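Shoe repair

Shoe repair is the work of mending footwear so that it can be worn again. A person who does this work is called a cobbler, while a shoemaker makes new shoes, although in small towns the same person has often done both.

Canvas shoes

Canvas shoes with rubber soles are cheaper than leather ones and for a long time were seldom repaired. The usual faults are a sole which comes away at the toe, a torn lining and broken eyelets.
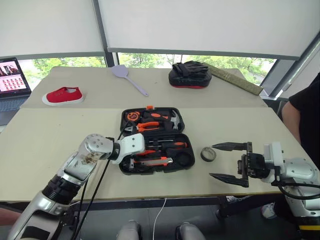 Department of Craft and Material History, Bronstead

A loose sole is cleaned, roughened with a file and fixed with contact cement. It is then pressed and left overnight. Stitching through the side of the sole is stronger, but it takes more time and the holes can let in water.

In Pellport the trade had its own street, the Jedudura, where a record of 1501 names 2 masters. By the time of the historian Wumpini Odoi's study, the street register had grown to 900 entries, most of them for apprentices who stayed only one winter. The season began in November, when the roads became bad.

Tools

Pliers, a hammer, a knife and an awl belong to the oldest equipment. Mariama Gbeho has described how home menders mostly use general household tools for the same tasks.
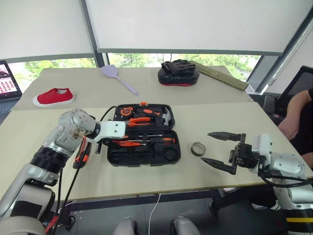 See also

Shoemaking
Leather
Quintanilla last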